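Imprimir | Enviar por e-mail
Partilhar (14) | Comentar (4)

Manual do posto de trabalho Gralow
Secção 4 — Arrumação e preparação do tampo

Esta secção aplica-se ao tampo de madeira, aos cestos de plástico Flesine e aos pequenos materiais de uso diário: fitas, agrafador e candeeiro de mesa. A montagem das pernas e a fixação do tampo são tratadas na secção 3.

4.1 Antes de começar

1. Desligue o candeeiro da tomada.
2. Retire do tampo tudo o que não pertence ao posto.
3. Passe um pano ligeiramente húmido no sentido das tábuas. Seque de imediato, com atenção às juntas.
4. Verifique se há restos de cola de fita. Remova-os com uma espátula de plástico.

Cuidado: não use acetona nem álcool sobre a madeira. O acabamento fica baço e só se recupera com lixa e óleo.

4.2 Colocação dos cestos

1. Coloque os dois cestos, o amarelo e o laranja, do lado esquerdo do tampo.
2. Deixe livre a zona central.
3. Não encha os cestos acima do rebordo.

O cesto amarelo recebe os materiais em uso. O laranja fica para o que deve voltar à estante no fim do turno. As cores podem ser trocadas, desde que todos os postos da mesma sala sigam a mesma regra.

Nota: os cestos de substituição pedem-se com a referência 2536. A referência 983 corresponde ao modelo antigo, mais fundo, e já não é fornecida.

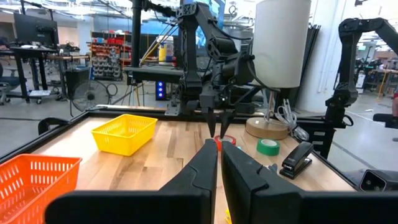
Os rolos de fita guardam-se deitados. De pé, rolam com facilidade e acabam no chão. Durante o trabalho podem ficar sobre a madeira, ao alcance da mão, mas no fim do turno vão para o cesto.

4.3 Fitas e agrafador

1. Dobre a ponta de cada fita cerca de um dedo para dentro, para a encontrar depois.
2. Separe a fita vermelha (material a rever) da verde (material pronto).
3. Feche o agrafador antes de o pousar.
4. Carregue o agrafador sobre o tampo, nunca sobre um cesto aberto.

Cuidado: os agrafos soltos riscam a madeira. Recolha-os antes de arrastar qualquer objeto.

4.4 Candeeiro

1. Pouse o candeeiro do lado direito, com a base inteira apoiada no tampo.
2. Enrole o cabo que sobra e deixe-o junto à base.
3. Confirme que o cabo não atravessa a zona de trabalho.
4. Ligue o candeeiro e verifique se o quebra-luz está direito.

Nota: o quebra-luz branco limpa-se a seco. Use o pano Brolik ou outro que não largue pelo.

4.5 Fim do turno

1. Ponha as fitas e o agrafador no cesto laranja.
2. Leve o cesto à estante e distribua o conteúdo pelas caixas respetivas.
3. Devolva o cesto vazio ao seu lugar.
4. Desligue o candeeiro.

Se faltar material, anote a falta na folha do posto — a reposição faz-se às 14 horas. Os pedidos fora dessa hora são tratados por Fadime Baysal, no armazém.

Revisão do texto: Beat Schwaiger, novembro

Este sítio utiliza cookies para melhorar a navegação. Aceitar | Gerir preferências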